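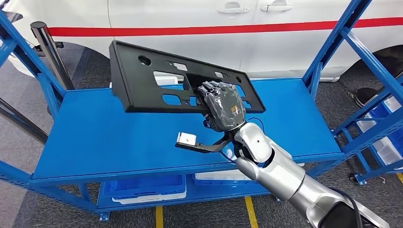
1/ Things I learned moving a car from one province to another

Candela Robles
Saturday, January 13, 2018

I moved to Bornoncombe in July and only finished the paperwork for the car this week. A few people asked how it went so I'm putting it all in one thread. Your province may do it differently. Check before you book anything.

2/ You get a set number of days after you move to switch the registration. I assumed it was a year. It was a lot shorter than that and I had to phone my insurer and explain myself. Look up the number the week you arrive and write it on the calendar.

3/ The inspection comes first. The registry won't talk to you without the certificate, and the certificate expires. I did mine at a garage on the Gindberg road. It cost $174 and took most of a morning. They failed me on one tire and a headlight that was too cloudy.

4/ The headlight I fixed myself with a polishing kit and an old tea towel. The tire I bought used. You can take the car back for a re-check without paying again as long as it's inside the window printed on the sheet. Ask them to show you where it's printed.

5/ Insurance. Get the new policy lined up before you cancel the old one. My old company wanted a letter with the date I moved, and a copy of the lease was good enough. The new quote came in higher and I had to ask twice for them to count my years of driving in the other province. Bring your driving record on paper. They want the paper.

6/ Plates. You hand the old ones in or mail them back, depending on where they came from. Mine had to be mailed. I sent them registered and kept the receipt, and I'm glad I did, as the refund on the unused months took ages and they asked for the tracking number.

7/ If you're moving to a place that only uses a rear plate, you'll have a bare bracket on the front bumper. You can leave it. I took mine off and there were two screw holes behind it, so now I have rubber plugs in the holes. Cheap at the hardware store.

8/ The screws were rusted solid, by the way. Penetrating oil, leave it overnight, then a proper screwdriver that fits. I stripped one using the wrong size and had to drill it out. New screws should be stainless.

9/ The registry office in Bornoncombe is closed over lunch. The one in Dredthorpe isn't, and the line is shorter – it's a 171 km round trip though, so only worth it if you have something else to do out there. I did (dentist).

10/ What to bring: inspection certificate, old registration, proof of insurance, proof of address, photo ID. They turned down my phone bill because it was a printout from the website. The power bill in an envelope was fine.

11/ Total for me, not counting gas or the tire, was about $210 plus the inspection. I'd put 3,000 aside thinking there would be tax owing. There wasn't any on a car I already owned, but I was asked for the original bill of sale, so dig that out before you pack.

12/ Someone asked about trailers. I don't have one. My neighbour Benítez did his utility trailer the same month and says it was a separate form and a separate line.

13/ Next job is the block heater cord, which is too short to reach the outlet from where I park. If anyone has run an outdoor outlet to a gravel pad, tell me what you paid.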